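Subject: Re: [okoth-build] Two arms, one table, and brackets that won't stay picked up
Date: 2023-06-01
List: okoth-build

On the Okoth list, a member wrote:

> I've got as far as one arm on a kitchen worktop and I'd dearly like to
> add a second before December. Did you bolt both down to the same board?
> And what are you using to practise on? I tried wooden blocks and got
> bored, then tried teaspoons and got cross. Also, do your cables snag?
> Mine snag all the time.

Thank you for this, and I'm sorry it has taken me so long to sit down and answer properly. I kept starting a reply and then wandering off to the back bedroom to check something, and you can guess how those evenings ended.

Yes to the same board, very much so. I began with the two arms on separate bases and spent most of a wet fortnight wondering why a position that was fine at teatime had wandered off by supper. They were creeping apart, a hair at a time, every time one of them stopped sharply. Both now go down to one slab of old door, with 70 mm bolts through it, and the black cloth goes over the top. The cloth was my other half's idea (it was a curtain lining) and it does help with shine when you're working with bare metal, though it wrinkles if you so much as look at it. I give it a tug before each run and try not to fuss.

As for practice pieces, I can warmly recommend corner brackets. I bought a bag of the Pruditz ones for the shelving in the shed, never built the shelving, and they've been the best thing I've tried so far. They have flat faces, a slot, and that little triangular side piece, so there are several sensible ways to take hold of one and a good many silly ones. The job is simply to get them off the cloth and into a shallow cardboard tray between the two arms. I cut mine down from a parcel box and it has lasted much better than the plastic one I had before, which slid about. 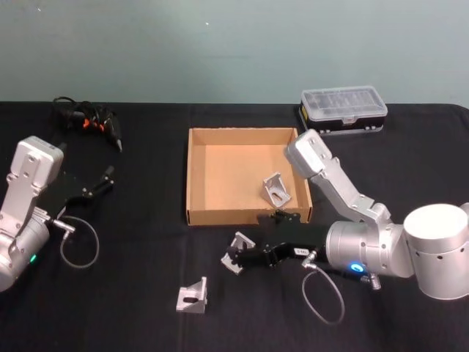 A few things I'd pass on, in the order I wish I'd done them:

1. Sort out the cables first. Mine hang from the wrists in big loose loops that rest on the cloth. It looks untidy, and I did try clipping everything close along the links, but then the wrist ran out of slack whenever it turned and I got just the sort of snagging you describe. Let them droop, and then move each arm slowly by hand through everything you'll ask of it.

2. Keep the approach low and slow. I come in just above the cloth with the bracket tilted a little, and I don't lift straight away after closing the fingers. The pause is only a third of a second or so in the Nultedel settings, and I'm very fond of it.

3. Start the brackets standing on one face. Lying flat they are a different job altogether and I'd leave that for a later month, when you're feeling strong.

4. Write down your runs. I used an ordinary exercise book. Over the spring I got through 304 tries with the right arm alone, and 249 of them ended with the bracket in the tray. Of the rest, 33 were dropped on the way over, and the others were a mixed bag that I've mostly put down to my own typing.

The left arm is behind, I'm afraid. It can hold its place and keep out of the way, and it will point at its side of the tray very nicely, but I haven't yet got it passing anything across. If anybody on the list has a handover working under Griritance, with the two arms facing each other as mine do, I'd be so grateful to see how you've set out the waiting positions. I have a feeling mine are too close together.

Do send word of how the worktop version gets on, and don't give up on the teaspoons entirely. I'd quite like to try those myself once the brackets are behaving. I can measure up the bolt spacing for you too, if you tell me how deep your board is.

All good wishes from a rather cluttered back bedroom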